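Bruvham sorting cell: questions about the October stoppage

Why did the brick sorting runs stop in October?
The left gripper failed to report that it had let go. The arm waited over the bins for a signal that never came, and the right arm, which had no fault of its own, carried on with its next pick.
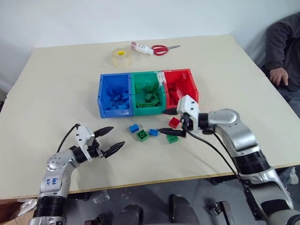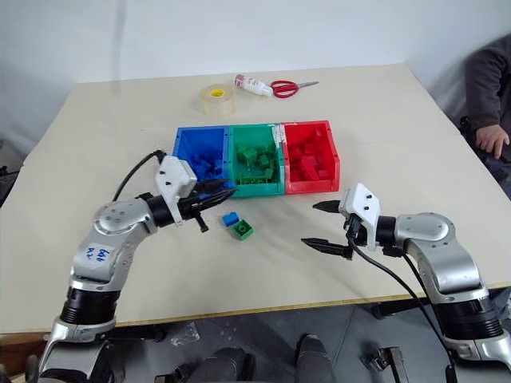 Two-arm brick sorting into blue, green and red bins.

Did the arms collide?
No. They came close enough to trip the distance check, and both arms halted. The check is set at 81 mm and has not been changed.

What caused the fault?
A worn connector on the gripper cable. It lost contact only when the wrist was turned well inwards, so the bench test at Drirnlow passed it twice. İlker Işık found it by moving the cable by hand with the power off.

How many runs are affected?
Out of 637 runs logged before the stoppage, 19 show the missing signal. They are marked "hold" in the Bitska log and should be left out of any timing figures. The rest can be used as normal.

Can I restart a halted arm myself?
Only if you have been signed off for the cell. Press the stop button first, even if nothing is moving - a halted arm still has power and may finish its last move when the signal returns. Keep your hands off the table until both status lights are steady.

A brick is stuck in the fingers. What now?
Leave it there and call Şükran Kahraman. Don't pull it out.

Has the cable been replaced?
Yes, on both arms. The new ones have a longer loop at the wrist and are checked every 4 weeks.

Where do I report a near miss?
Use the form on the Bitska start page, before the end of your shift.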